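Cable week starts in the Ladthorpe residence

The residents of the Ladthorpe house are invited to put their desks in order this month. The cable week starts on Tuesday at 6 p.m. in the common room on the ground floor, and it continues every evening until all the registered rooms had their turn.

The idea came from Veerle Geerts, who lives in the house for the third year and studies interior architecture. In November she put a paper on the door of the kitchen and asked who would like help with the cables on the desk. She expected a few names from her own corridor. The paper was full after two days, and a second one was hung beside it. At the moment 14 rooms are registered.

"The desks are good, they are large and they have a nice round edge," said Geerts. "But the sockets are in the wall behind, and everything that needs power goes to the same place. After one winter you have a small forest there."

The house has 135 rooms and most of them have the same desk with shelves above it. The registered residents will first take everything from the back of the desk and unplug what they do not use. After this the chargers get a label, the long cables are rolled and tied, and the power strip is fixed under the desk top or placed in a box. Residents who prefer to keep the strip on the desk may do so, but it should lie free, with no paper or bag on it.

Hubert Wyss, the technical manager of the building, supports the plan. He will visit the registered rooms himself and look at the power strips. Old strips with a damaged cord can be exchanged at his office without cost. He also asks the residents to keep cups and bottles away from the plugs. Last spring a glass of juice fell on a strip on the third floor and the whole corridor had no light for one evening.

The material was bought from the shop Borkar for 265 euros, paid from the budget for house activities. It includes cable ties which can be opened again, paper labels, hooks with glue and small boxes with a lid. What is left will stay in the cupboard near the laundry, where everybody can take from it.

There was also some discussion about the question what belongs on a desk. Takeshi Okabe, who builds model robots in his free time, wrote in the house chat that he is glad to sort his chargers but will not move his figures. Geerts answered him that the figures and the boxes can stay where they are. The week is about the cables and nothing else, she wrote, and the rest of the desk is the business of the person who sits at it.

One of the desks in the house, with a blue mouse pad, a black mouse and white cables at the back:
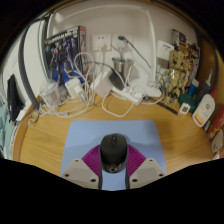
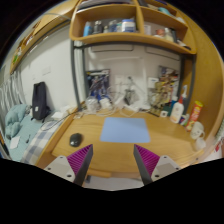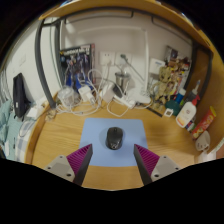 How to register

Write your name and room number on the second paper at the kitchen door, or send a message to Veerle Geerts. Registration is possible until Sunday, 9 p.m. Please be in your room at the chosen hour and save your work before the computer is unplugged.

Chargers that have no owner can be brought to the common room. Magdy Ait Ali will test them there on the first evening, and the ones that work can be taken home by other residents. Broken cables go in the gray container beside the bicycle room, together with old batteries in a separate bag.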